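## 4. 쟁반과 접시: 꺼내기, 놓기, 치우기

이 장은 헬트달레(Heltdale) 공유 주방의 식기 세트를 처음 쓰는 분을 위한 것이다. 이미 3년째 쓰고 있는 분도 읽어 주면 좋겠다. 깨진 접시의 대부분은 그쪽에서 나온다.

개정: 2026년 4월 28일. 지난 판의 4.3절은 순서가 뒤바뀌어 있었다. 적힌 대로 따라 하면 쟁반을 접시 위에 올리게 되는데, 2월 한 달 동안 정말로 그렇게 한 사람이 둘 있었다. 설명서를 믿어 준 데 감사드린다.

### 4.1 시작하기 전에

세트 한 벌은 다음과 같다.

- 둥근 흰색 도자기 접시 (유광)
- 크림색 플라스틱 쟁반 (무광, 낮은 테두리)
- 얇은 면 행주 한 장
- 보관용 칸막이 (찬장 안에 고정되어 있으며, 떼어 내지 말 것)

접시 무게는 900그램이다. 보기보다 무겁다는 말을 늘 듣는다. 한 손으로 네 장을 들 수 있다고 생각하는 분은 먼저 두 장을 들어 보기 바란다.

쟁반은 에르카르드(Erkard) 제품으로, 손잡이가 따로 없다. 양쪽 테두리 밑을 손바닥으로 받친다. 테두리만 손가락 끝으로 집으면 가운데가 휘고, 휘면 접시가 미끄러지고, 그다음은 4.7절로 넘어간다.

> **주의**
> 쟁반은 오븐, 전자레인지, 토스터 위, 라디에이터 위에 두지 않는다. "잠깐"도 포함된다. 찬장 맨 아래 칸의 물결 모양 쟁반은 원래 그런 디자인이 아니었다.

### 4.2 접시 꺼내기

1. 찬장 왼쪽 문을 연다. 오른쪽 문은 경첩이 뻑뻑하니 꼭 필요할 때만 연다.
2. 맨 위 접시의 양옆을 두 손으로 잡는다.
3. 곧장 위로 든다. 앞으로 당기지 않는다. 칸막이 앞턱에 굽이 걸린다.
4. 접시를 조리대에 내려놓고 다음 접시로 간다.
5. 문을 닫는다.

5번은 생략해도 되는 단계처럼 보인다. 열린 문의 모서리는 평균적인 이마 높이에 있다.

**참고.** 중간에 있는 접시가 더 예뻐 보일 수 있다. 모두 같은 접시다. 맨 위의 것부터 쓴다.

### 4.3 쟁반에 접시 놓기

1. 조리대를 닦는다. 빵 부스러기 한 알이면 쟁반이 시소가 된다.
2. 쟁반을 조리대에 평평하게 놓는다. 모서리를 하나씩 눌러 보고, 흔들리면 돌려서 다시 놓는다.
3. 쟁반 바닥을 마른 행주로 한 번 훔친다.
4. 접시 굽에 물기가 없는지 손가락으로 확인한다.
5. 접시를 쟁반 한가운데에 내려놓는다. 미끄러뜨려 밀어 넣지 말고 들어서 놓는다.
6. 컵을 함께 올릴 때는 접시를 왼쪽으로 조금 옮기고, 컵은 오른쪽 뒤에 둔다.

4번을 건너뛰면 굽 안에 갇힌 물 때문에 접시가 얼음판 위의 원반처럼 움직인다. 재미있어 보이지만 수프가 담겨 있으면 재미가 덜하다.

한 쟁반에는 접시 한 장만 올린다. 두 장을 올리면 둘 다 테두리에 걸쳐 기울어진다. 작은 접시를 쓰면 되지 않느냐는 의견이 접수되었으나, 작은 접시는 이 세트에 없다. 집에서 가져온 접시는 각자의 책임이다.

> **주의**
> 접시 위에 접시를 뒤집어 덮개로 쓰지 않는다. 굽이 유약을 긁는다. 덮개는 서랍 둘째 칸에 있다. 서랍에 없으면 누가 화분 받침으로 쓰고 있는 것이다.

### 4.4 들고 이동하기

1. 가는 길에 문이 있으면 먼저 열어 둔다. 팔꿈치로 열 계획은 버린다.
2. 쟁반을 두 손으로 받쳐 배꼽 높이까지 든다.
3. 접시를 보지 말고 앞을 본다. 접시를 노려보면 손이 접시를 따라 흔들린다.
4. 식탁에 도착하면 쟁반의 먼 쪽을 먼저 대고, 가까운 쪽을 천천히 내린다.
5. 손을 뺀다. 손가락이 아직 밑에 있으면 한 번 더 천천히 한다.

주방 문턱에서 긴 식탁 끝까지는 19걸음이다. 마르기트 버르터(Margit Barta)가 재 본 것으로, 이 설명서의 초판도 그가 썼다. 그의 걸음은 짧은 편이므로 키가 큰 분은 더 적게 나와도 항의하지 않기 바란다.

### 4.5 씻기

접시는 식기세척기에 넣어도 된다. 쟁반은 안 된다. 이 두 문장이 이 장에서 가장 자주 반대로 기억되는 문장이다.

**접시**

1. 남은 음식을 긁어낸다. 숟가락 말고 고무 주걱을 쓴다.
2. 아래 칸에 한 칸씩 띄워 세운다. 유약면이 가운데를 보게 한다.
3. 보통 코스로 돌린다. "강력"은 냄비용이다.
4. 끝나면 문을 조금 열어 두고 식힌다.
5. 굽에 고인 물을 털고 행주로 닦는다.

**쟁반**

1. 미지근한 물에 주방 세제를 조금 푼다.
2. 부드러운 스펀지로 닦는다. 초록색 수세미는 쓰지 않는다. 무광 표면이 군데군데 반짝이기 시작하면 누군가 초록색 수세미를 쓴 것이다.
3. 테두리 안쪽 홈은 손가락에 행주를 감아 훑는다. 잼은 언제나 거기 있다.
4. 헹구고, 세워서 말린다. 눕혀 말리면 물이 테두리 안에 작은 연못을 만든다.

크림색 바탕의 얼룩이 빠지지 않을 때는 베이킹소다를 물에 개어 바르고 잠시 둔다. 카레 얼룩은 그렇게 해도 빠지지 않는다. 옅어지면 성공으로 친다. 플라세로(Flasero) 세정제는 싱크대용이니 쟁반에 쓰지 않는다. 병이 싱크대 옆에 있고 향이 좋다는 사실은 근거가 되지 않는다.

### 4.6 점검과 보관

씻은 뒤에는 밝은 곳에서 한 번 살핀다. 오래 걸리지 않는다.

1. 접시를 비스듬히 기울여 빛을 받게 한다. 유약이 멀쩡하면 빛줄기가 끊기지 않고 둥글게 이어진다. 금이 있으면 그 자리에서 꺾인다.
2. 테두리를 엄지로 한 바퀴 따라간다. 까끌한 곳이 있으면 멈춘다.
3. 굽을 손등에 살짝 대 본다. 거칠면 밑에 행주를 깔아 보관한다.
4. 쟁반을 평평한 면에 놓고 네 모서리를 본다. 한쪽이 들려 있으면 맨 아래 칸으로 보낸다. 물결 모양 쟁반이 반겨 줄 것이다.
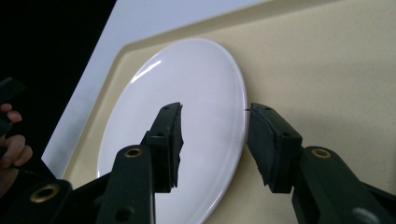 **접시를 쟁반에 올린 채로 찬장에 넣어도 되는가?**

따로 넣는다. 쟁반은 오른쪽 칸에 세우고, 접시는 왼쪽 칸막이에 최대 여섯 장까지 쌓는다. 함께 넣으면 찬장 높이가 모자라 문이 닫히지 않고, 문이 닫히지 않으면 4.2절의 이마 이야기로 돌아간다.

쌓을 때는 접시 사이에 행주나 종이 타월을 한 장씩 끼운다. 신문지는 잉크가 묻는다. 흰 접시에 거꾸로 찍힌 부고란을 보면서 아침을 먹고 싶은 사람은 드물다.

### 4.7 깨졌을 때

1. 움직이지 않는다. 맨발이면 더더욱 움직이지 않는다.
2. 가까운 사람에게 빗자루를 부탁한다. 청소기는 나중이다.
3. 큰 조각부터 장갑을 끼고 집어 두꺼운 종이 봉투에 담는다.
4. 잔조각은 쓸어 모은 뒤, 젖은 종이 타월로 바닥을 넓게 닦는다. 조각은 생각보다 멀리 간다. 냉장고 밑도 본다.
5. 봉투에 "깨진 그릇"이라고 적어 일반 쓰레기 옆에 둔다.
6. 찬장 안쪽 공책에 날짜와 장수를 적는다. 이름은 적지 않아도 된다. 어차피 다들 안다.

접착제로 붙인 접시는 음식용으로 쓰지 않는다. 붙인 솜씨가 아무리 훌륭해도 마찬가지다. 열쇠 담는 그릇으로는 훌륭하다.

여분 접시는 서보(Szabó) 상점에서 주문한다. 주문 번호는 188, 같은 쟁반은 417이다. 두 번호를 바꿔 적으면 접시가 필요한 날에 쟁반이 온다. 지금 오른쪽 칸이 비좁은 이유이기도 하다.

### 4.8 빠른 문제 해결

| 증상 | 확인할 것 |
|---|---|
| 접시가 쟁반 위에서 미끄러진다 | 굽의 물기 (4.3절 4번) |
| 쟁반이 흔들린다 | 조리대의 부스러기, 휘어진 모서리 |
| 쟁반에 반짝이는 자국이 있다 | 초록색 수세미 |
| 접시에 회색 줄이 생겼다 | 금속 숟가락 자국. 베이킹소다로 문지른다 |
| 찬장 문이 닫히지 않는다 | 접시가 일곱 장 이상 쌓였는지 |
| 행주가 없다 | 빨래 건조대. 거기도 없으면 5장 참조 |

5장은 행주에 관한 장이며, 이 장보다 길다.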